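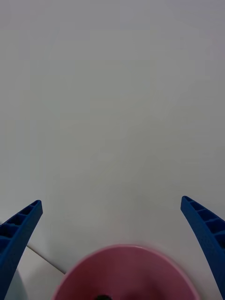
Shagufta Qureshi wrote to me to ask whether a robot hand could squash a grape, and whether the Nosport kit was worth saving up for. Two very good questions! I've had a Nosport on my kitchen table all through October, so let's have a go at both.

First, what do you get in the box? The Nosport is a robot arm you build yourself. It's made by a small firm called Pavlović, and it comes with the arm, a gripper (the hand bit), a tiny camera that looks out over the gripper, and a fat book of instructions. You will need a grown-up for the screws, and you will need patience – mine took 2 afternoons and one small sulk.

Now, the fingers. The robot in the picture at the top has two of them, big and blue, and they're open wide with a pink bowl between them. Look at the little pockets running along each one, a bit like the rungs of a ladder. Leaving holes in a piece of plastic makes it lighter, and a light hand is easier for an arm to lift. Try holding a heavy book out in front of you and you'll soon see why!

Your own fingers are full of nerves that tell you when you're squeezing too hard. The Nosport hasn't got any of those. It has a motor, and you choose how hard the motor pushes using a setting that goes from 1 to 5. So yes, Shagufta, it can squash a grape. On 5 it made grape juice all over my sleeve. On 1 it picked the grape up quite nicely and then dropped it on the floor, where my dog had it. I ended up using 2 for nearly everything.

How does it learn a job? You hold the arm and move it yourself, over and over, while the camera watches. Each go is called a demonstration. Then the computer looks for what all your goes have in common and tries it alone. I did 60 for "pick up the sponge" and it was still a bit wobbly. My friend Shu-fen Wei did 500 (over a very rainy half-term) and hers hardly ever misses.

Is there anything I didn't like? The cable is too short, and the motor whines like a cross mosquito. The Bikau kit is quieter and quicker to build, but it has no camera, so you can't teach it by showing.

If you like building things and don't mind doing the same job lots of times, I'd put the Nosport on your list. Start with a sponge. Grapes can wait.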